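Household tips for users of Inari tidying software
Issued by Modico, home planning tools. Revised May 31, 2019

The Inari planner decides the order in which items on the floor of a home are collected and returned to their places. It does so from a map of the rooms and a list of known objects. The following tips help householders prepare both, and may be tried in the simulated flat supplied with the software before they are applied at home.

Begin with doors. A door that stands ajar one day and closed the next is treated as two different walls, and the planner will discard routes it has already worked out. Map each room with its door fully open, and then record the closed position separately under Trodmont, the map editor.

Small round items should be entered as "may roll". Two balls lying on the bedroom floor within a short distance of each other are best given separate names, by colour or by pattern. 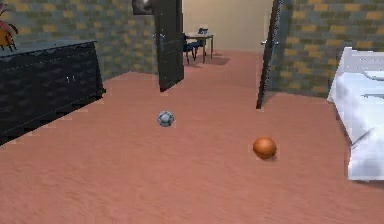

What should be done if a ball is no longer where the map shows it?
Select "Look again" and leave the old entry in place. The planner searches outwards from the last known position and updates the entry when the ball is found.

Bedding requires some care. A sheet that hangs nearly to the floor hides the space beneath the bed, and the software marks hidden space as unknown. Either tuck in the sheet before mapping or set the bed as a closed block, in which case no search will be made underneath it.

Open shelving with thin black rods is easily missed by depth sensing. Draw the outline of the unit by hand, allow a margin of 90 millimetres on each side, and enter every shelf as its own surface. A soft toy kept on an upper shelf should be assigned to that shelf by name. 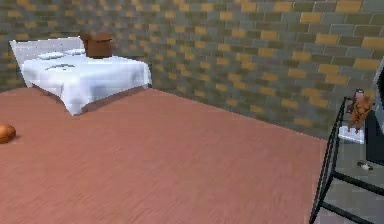
How often should the room map be renewed?
Once a month is sufficient for most homes, and again whenever a large piece of furniture has been moved. Small items do not call for a new map.

The object list holds up to 800 entries. Items not used for a season may be moved to the Gallardo archive, from which they can be restored at any time. Plans longer than 11 steps should be divided by room.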